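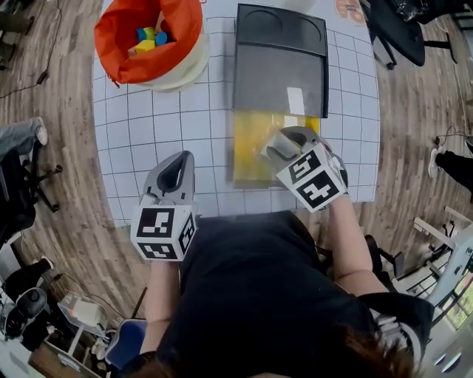
By Nuria Vallejo
Filed under: Equipment and budgets
Last touched up in November

Buying hand-held grippers for demo recording: your questions

I get a lot of the same emails from people setting up their first recording table, so I've put my replies in one spot. I do the purchasing for our group at Kirndale and I've made most of the mistakes already. Prices are what we paid, in dollars, before tax.

Do I need to buy the robot arm first?

No, and I wish I'd known that when I wrote our first budget! With hand-held grippers the person does the job with their own two hands and the arm can come later. We put the arm in the following year's plan and spent the first year's money on grippers, tables and people's time. The one thing to sort out early is which jaw the arm will eventually carry, so the one in your hand matches it. Ask the arm supplier for a drawing before you order anything.

One gripper or a pair?

A pair, if you can stretch to it. You can do plenty with one (picking up blocks, dropping them in a bin), but the minute somebody wants to hold a tray steady and press something flat beside it, you're stuck. Our Wasard pair was 2966 with the marker cubes included. Buying a single and adding the second later came to 3252 all up, and that's before you've paid freight twice.

Do the marker cubes come with them?

Depends who you buy from, so read the quote slowly. The cubes are the white blocks with the black-and-white square patterns that sit behind the jaws. Zordale list them as an accessory, and I didn't catch it until the box arrived. Get a spare for each hand while you're at it. They get knocked against the table edge, and a scuffed pattern is a pain to track. If you're printing your own, go matte – glossy paper under office lights gave us no end of grief.

What sort of table should I get?

A plain white one is fine. Ours has a thin dark grid over the top and I'd pay for that again, as it makes setting things back in the same place so much quicker. Check the height with the person sitting down and both grippers in their hands, with elbows out. I once ordered a lovely table that was far too tall and it's now where we keep the kettle.

How much should I set aside for the things you pick up?

More than you'd think, less than the catalogue wants. We spent 819 on objects in our first round and a good chunk of it was wasted on fancy stuff from a lab supplier. Toy blocks, trays, coloured plastic panels, a fabric bin to tip it all into... you can get nearly everything at a discount store. Do put some shiny or see-through pieces on the list. They're harder for the cameras and you'll want them sooner or later, so they may as well be in the first order. Buy doubles of anything you like, too, as shops change their stock constantly.

And chairs?

Yes, budget for chairs! Proper office chairs that go up and down. Holding a gripper in each hand for a whole session is hard on the shoulders, and I'd sooner buy a decent chair than lose a good operator. We keep the tables close together with people working side by side, so measure for the chair bases as well as the tabletops. I forgot that the first time and we had wheels tangled in each other all morning.

What wears out?

Jaw pads, mainly, then cables. I order 7 sets of pads at a time now, which gets us through most of a year. Plastic jaws hold up better than I expected, though pressing hard down on a flat panel all day will mark them eventually. Marín do replacement jaws that fit ours, but the colour was a different grey, so ask if that matters to the people using the recordings. (It did matter to ours. Back they went.)

Can I rent instead?

You can, for short projects. Zordale rent by the month. If you're only testing whether a task is doable, rent. If your plan runs past a season, add it up first, and remember to put the bond in the budget because it sits there for ages.

What do people leave out of the plan?

Storage, both kinds. You'll need somewhere to put the recordings and somewhere to put the boxes, and our side desk is a mess to this day. Labels and tape. A spare charger. And wages, please – the operator's hours will be a bigger line than the hardware by the third month, so work that one out before you go comparing gripper prices.

Can I send you my quote to look over?

Sure, if it's a page or two. Take your bank details off it first. I usually get to them after 4 pm.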